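# 케이블은 왜 이렇게 말을 안 들을까: Floltine 개발자 두 사람과 나눈 이야기

라니아 하르브는 커피를 내려놓자마자 노트북부터 열었다. 인사도 제대로 못 했는데 화면에는 벌써 로그 뷰어가 떠 있었고, 나는 외투를 입은 채로 그래프 세 줄을 들여다보고 있었다. "이 빨간 선이 튀는 데 보이죠? 어제 저녁 내내 이것만 봤어요." 인터뷰 질문지는 그때 이미 반쯤 쓸모가 없어졌다(나쁜 뜻은 아니다!).

Floltine은 중고 데스크톱 안에서 로봇이 작업할 순서를 짜고, 손목 카메라로 본 것을 해석하고, 손가락을 어디까지 밀어 넣을지 정하는 소프트웨어 묶음이다. 라니아가 인식 쪽을 맡고, 아스게르 하프스테인이 제어와 계획을 맡는다. 둘 다 Andside 소속인데 책상은 붙어 있으면서 코드 저장소는 4월까지 따로 썼다고 한다. 합친 이유를 물었더니 아스게르가 웃었다. "메시지 형식이 서로 달랐어요. 저는 미터로 보내고 라니아는 밀리미터로 받고. 그걸 두 번 겪고 나서 합쳤죠."

먼저 제일 단순한 걸 물었다. 컴퓨터 안을 보는 게 왜 어렵나? 공장 부품처럼 도면이 있으면 되는 것 아닌가?

라니아는 고개를 저었다. "도면이 있는 건 판금까지예요. 케이블에는 도면이 없어요. 같은 모델을 두 대 열어도 선이 지나가는 길이 다르고, 누가 한 번 손댄 기계면 또 달라요. 그래서 우리는 케이스랑 드라이브 베이 같은 딱딱한 건 모델에 맞춰서 위치를 잡고, 선은 매번 새로 찾아요. 지도 위에 강을 매번 다시 그리는 기분이에요."

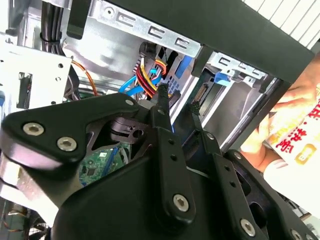
인식 모듈이 제일 먼저 하는 일은 의외로 자기 몸을 지우는 것이라고 했다. 관절 각도를 읽어서 그리퍼가 화면에서 차지하는 영역을 계산하고, 그 부분은 "모름"으로 표시한다. 나는 그냥 까맣게 칠하면 끝나는 일인 줄 알았는데, 라니아는 화면을 손톱으로 톡톡 두드리며 문제는 그다음이라고 했다. 빨강, 노랑, 검정 전원선 다발과 파란 SATA 케이블이 손가락 뒤로 지나가 버리면 왼쪽에서 들어간 선과 오른쪽으로 나온 선이 같은 선인지 프로그램이 판단해야 한다. 예전 버전은 둘을 따로 세는 바람에 계획기가 있지도 않은 틈으로 손가락을 보내려고 했단다. 지금은 가려지기 전 몇 프레임의 곡선을 기억했다가 이어 붙인다. 오른쪽 가장자리에서 하얀 포장을 쥐고 있는 사람 손도 따로 분류하는데, 이건 이어 붙이기 대상이 아니라 접근 금지 구역으로 넘어간다.

"손은 예측하지 말자는 게 규칙이에요." 아스게르가 끼어들었다. "선은 가만히 있을 거라고 가정해도 얼추 맞아요. 사람 손은 그렇지 않잖아요. 그래서 계획기에 손이 들어오면 그 주변을 넉넉하게 부풀려서 막아 버리고, 다음 프레임에 다시 계산해요."

얼마나 자주 다시 계산하느냐고 물으니 계획기는 초당 20번 돈다고 했다. 그 아래 힘 제어 루프는 훨씬 빠르게 따로 돈다. 둘을 나눠 놓은 게 이 프로젝트에서 제일 잘한 결정이라는데, 정작 처음에는 하나로 만들었다고. 카메라 영상이 한 번 밀리면 팔 전체가 멈칫거려서, 아스게르 말로는 "딸꾹질하는 사람 같았다"고 한다. 나도 그 영상을 봤다. 진짜 딸꾹질 같았다.

그럼 지금 구조에서 카메라가 늦으면 어떻게 되나?

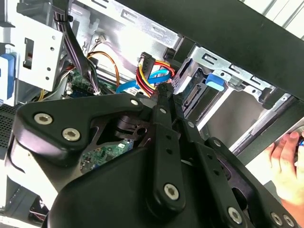
"속도를 줄여요. 멈추지는 않고요." 영상이 늦어질수록 허용 속도가 부드럽게 내려가고, 일정 시간이 넘으면 그때는 제자리에서 힘만 유지한다. 아스게르는 이 곡선의 모양을 가지고 라니아와 꽤 오래 다퉜다고 털어놓았다. 라니아는 계단 모양이 디버깅하기 쉽다고 했고, 아스게르는 계단마다 팔이 움찔거리는 걸 못 참았다. 결국 부드러운 곡선으로 가되 로그에는 계단 번호를 남기기로 했다. 내가 보기엔 라니아가 이긴 것 같은데, 아스게르는 자기가 이겼다고 생각하는 눈치였다.

접촉 이야기도 한참 했다. 케이블에 손가락이 닿는 것 자체는 실패가 아니다. 좁은 케이스 안에서 아무것도 건드리지 않는 경로를 찾으라고 하면 계획기는 대부분 "경로 없음"을 내놓는다. 그래서 Floltine은 물체마다 닿아도 되는 정도를 다르게 매긴다. 선 다발은 살짝 밀어도 되고, 기판은 안 되고, 판금은 닿아도 되지만 긁으면 안 된다. 이 값들이 설정 파일 하나에 모여 있는데, 라니아는 그 파일을 "예절 파일"이라고 부른다.

"처음에는 그걸 학습으로 뽑아 보려고 했어요." 라니아가 말했다. "그런데 왜 이 값이 나왔는지 설명을 못 하겠는 거예요. 아스게르가 옆에서 자꾸 왜냐고 묻는데! 그래서 그냥 사람이 손으로 적게 바꿨어요. 파일을 열면 누구나 읽을 수 있고, 마음에 안 들면 고치면 돼요."

학습을 아예 안 쓰는 건 아니다. 케이블 분할 모델은 학습한 것이고, 거기에 들어간 라벨 이미지는 2000장이다. 나는 그 정도면 적은 것 아니냐고 물었는데 라니아 얼굴이 확 밝아졌다. 기다리던 질문이었나 보다.

"적죠! 그래서 고르는 데 시간을 다 썼어요. 비슷한 장면을 많이 넣는 것보다, 모델이 틀린 장면을 찾아서 그것만 다시 라벨링하는 게 나았어요. 재생 도구를 그래서 만든 거예요."

재생 도구라는 건 로봇이 기록한 영상과 관절 값, 힘 값을 같은 시간축에 놓고 앞뒤로 돌려 보는 프로그램이다. 작업 한 번에 파일이 최대 400개까지 쌓이는데, 예전에는 그걸 각자 스크립트로 열었다. 라니아의 스크립트와 아스게르의 스크립트가 시간을 다르게 맞춰서 같은 사건을 두고 서로 다른 순간을 가리키며 회의한 적도 있다고. (나도 비슷한 회의를 해 본 적이 있어서 크게 웃었다.) 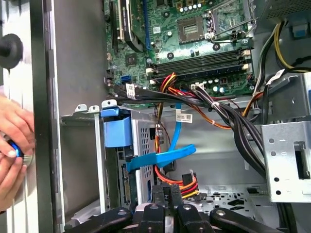 색 이야기가 나온 건 재생 도구를 구경하던 중이었다. 나는 케이블이 저렇게 선명한 색이면 색만 보고 찾아도 되지 않느냐고, 지금 생각하면 꽤 순진한 질문을 했다. 라니아는 대답 대신 파란색 문턱값 필터를 켰다. 드라이브 케이지 쪽으로 꺾이는 파란 SATA 케이블이 환하게 잡혔고, 케이지 위의 파란 손잡이도 잡혔고, 메인보드의 긴 파란 슬롯도 잡혔고, 두 손이 쥐고 있는 공구의 파란 손잡이까지 몽땅 같은 색 덩어리가 되어 버렸다. "자, 어느 게 케이블이에요?" 할 말이 없었다. 그래서 모델에는 색보다 굵기와 휘어지는 모양을 더 보게 하려고, 학습할 때 색조를 마구 섞어서 넣는다고 한다.

아스게르는 같은 장면을 제어 쪽에서 다르게 읽었다. 사람이 공구를 들고 있으면 손만 막을 게 아니라 공구까지 묶어서 막아야 하는데, 공구 끝이 부품 뒤로 들어가면 길이를 알 수가 없다. "지금은 보이는 부분의 방향으로 조금 더 늘려서 막아요. 우아하지는 않아요. 가끔은 너무 많이 막아서 로봇이 한참 기다리기도 하고요." 그 기다리는 시간을 줄이는 게 다음 버전의 목표인데, 구체적인 방법을 물으니 두 사람이 동시에 다른 대답을 했다. 라니아는 공구 종류를 알아보게 하자는 쪽이고, 아스게르는 종류를 몰라도 움직임만으로 추정하자는 쪽이다. 이 얘기로만 한 시간은 더 앉아 있을 수 있었을 것 같다.

마지막쯤에는 새로 합류하는 사람에게 코드 어디부터 보라고 하는지 물었다. 나는 당연히 계획기일 거라고 짐작했다.

"좌표 변환 테스트요." 라니아가 바로 답했다. "재미없는 거 알아요. 그런데 카메라 좌표에서 손목 좌표로, 손목에서 베이스로 넘어가는 걸 직접 한 번 따라가 봐야 나머지가 읽혀요. 후삼도 그렇게 시작했어요."

후삼 칼라프는 이 팀의 세 번째 개발자로, 이날은 자리에 없었지만 테스트 코드에 그가 남긴 주석은 여러 줄 볼 수 있었다. 그중 하나는 "이 부호를 바꾸고 싶으면 먼저 점심을 먹고 오세요"였다. 아스게르에게 이 주석을 지울 생각은 없느냐고 물었더니, 작년에 한 번 지웠다가 그 주에 자기가 부호를 바꿔 버려서 도로 넣었다고 했다.

노트북을 덮기 전에 라니아는 처음 보여 줬던 그 빨간 선으로 다시 돌아갔다. 원인은 아직 모른다고. 힘 센서 필터를 의심하고 있는데 아스게르는 시계 동기화 쪽에 걸었고, 진 사람이 재생 도구 문서를 쓰기로 했단다. 결과가 나오면 메일로 알려 달라고 부탁해 뒀다.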